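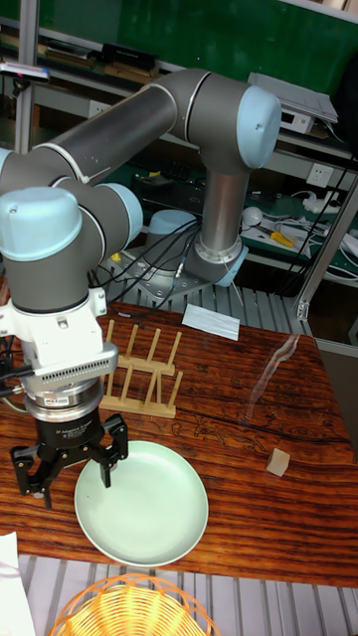 Gripper above a plate, rack behind it. Practice table, back room.

Robot arm is coming to our dish room. What happens to the people on the shift?
Posted by racksandtrays, 22nd January

I run the dish room for a catering kitchen at Flamorgate. We do plates for the Pettigrew building and two smaller dining rooms. Management wants an arm to take plates and set them in racks, and it is being tried out on a table before it goes anywhere near our line. The plan is to have it on the clean end by June.

What I have been told so far is that it will handle one kind of plate to start with, that nobody loses hours, and that the crew will be "freed up for other tasks." I have not been told what the other tasks are. There are people on my shift who have done the same station for years and they are asking me every day.

I am not against it. The clean end is hard on the wrists and we have trouble filling it. But I want to know what changes in practice for the people standing next to one of these. Who stops it when something is wrong? Does the pace of the room change? Do people end up feeding it? Also whether I should be asking for anything in writing now, before it shows up.

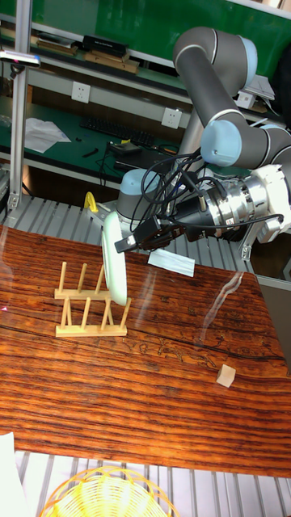 zallow_nights
We got one at Zallow and the pace did change, but in the other direction from what people feared. The arm is slower than a good racker. So the plates piled up in front of it and a person had to stand there and thin them out. For the first 3 weeks that person had the worst job in the building, waiting and then rushing. They fixed it by giving the arm one size of plate and sending everything else down the old side. Ask for that on day one.

On who stops it, everybody on the shift should be allowed to. Ours started out with only the lead allowed to press stop, and people stood and watched it push a plate against a peg. Get that changed before it starts.

In writing, I would ask for:
the hours each person has now
which station each person moves to, by name of station
how long the training is and that it is paid
who cleans up broken plates and who writes it down

Our training was 40 minutes and it should have been a full shift.

jallel user
it will be fine, they said the same thing about the conveyor

oldpantry
I worked with the Jallel line until I moved over to the office side, so I have seen it from both ends.

The part that bothered people was the talking. Two rackers side by side talk all shift. When one of them was moved to the dirty end, the other was alone with the machine, and that is a long time to be alone. We lost a good worker over that and it never came up in any meeting. If you can, rotate people every 30 minutes so the same one isn't always there.

The job also turned into a different job. You are watching for a bad grip, a plate coming in at the wrong angle, a rack that got bumped out of place. Some people are good at that and like it. Some hate it, and they were your best rackers. Let them try it before you assign anybody, and let them go back if it doesn't suit. We also pushed for a higher rate for whoever was minding the arm, and got it after a lot of asking, so ask early.

One practical thing. Have a couple of your crew there during the table trials. Ours pointed out that we stack racks two deep at the busy end of lunch, which the people setting it up had no way of knowing. It saved a redo later.

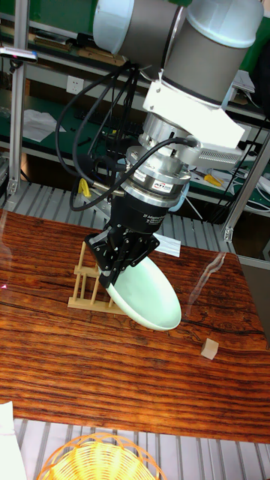 Plate in the gripper, beside the rack.

racksandtrays
Thanks, this is more than I got from the meeting. I have put the one plate size and the stop button on my list, and I asked for 2 of my people to sit in on the trials. Waiting to hear back on the rate. zallow_nights, did the broken plates count against anyone?

zallow_nights
They tried to put it on the shift log under whoever was standing there. We said no and it now goes under the machine. Put that in writing too.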